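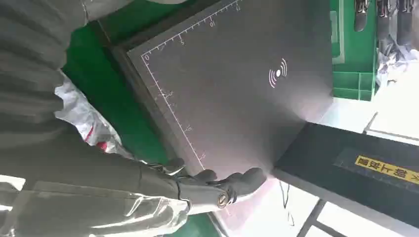 *3 min read · 475 words*

August 31, 2021

Last day of the month and I've spent nearly all of it thinking about a gray board. I'm completely taken with it! Dark, matte, charcoal if I'm being fancy, with a ruler printed in white along two of its edges. Both scales start from the same corner and go 0, 5, 10, 15, and I have a real weakness for anything with numbers up the side. My grandmother's sewing table had them, and so did the lid of my school pencil tin, and I'd measure erasers for whole afternoons.

It has that little wireless symbol on it too, the dot with the three curves coming off. White on gray, very neat. I held my phone near it like an idiot before lunch and got a text from the dentist in Susville, so I can't say I learned much. Ida thinks I should read up on it before I go waving things at it. She's probably right, but she also reads the instructions for umbrellas.

The black surround is what I kept fussing over. It's slightly bigger than the board, with a raised rim, and I love how that looks from the side (like a picture in a deep mount), but I can already tell that rim is going to be a crumb trap. Or a dust trap, anyway. Note to self: soft brush, the one from the old paint set, and NOT the kitchen one again.

Then there's the bags. I said back in May that I'd deal with the plastic and it's still everywhere. The white one with the red print is scrunched in by the green, and there's a big crumpled sheet of the stuff lying by the crate looking like somebody's abandoned picnic. I meant to fold the lot this afternoon. What I did was stand there deciding whether the sheet was worth keeping, go make tea, come back, and decide the same thing again in the other direction. Keep it, I think. Ismael always wants some when he drives his pots over to Drendavton, and the last roll I bought cost more than lunch.

I do like the green crate, though. Ribbed sides, pale panel on the front, and that panel is begging for a label. I've got a sheet of the sticky ones left from Stosdale and a marker that still works. Only I can't settle on what to write! "Cables" would be sensible. There's a thin black one hanging down under the board that bothers me every time I go past, and a label might shame me into clipping it up.

The yellow sticker on the black box is all in Chinese and upside down from where I was, so that's one more thing to ask Ida about. Her nephew did two years of it at college. I'll copy the characters out if I can do it without making a mess of them.

Spent 95 on brushes and shelf paper, which hurts a bit. Phoned Mom after supper and talked far too long about rulers. She was very patient, and then she told me the pencil tin is still in her hall closet, so I'm driving over to get it.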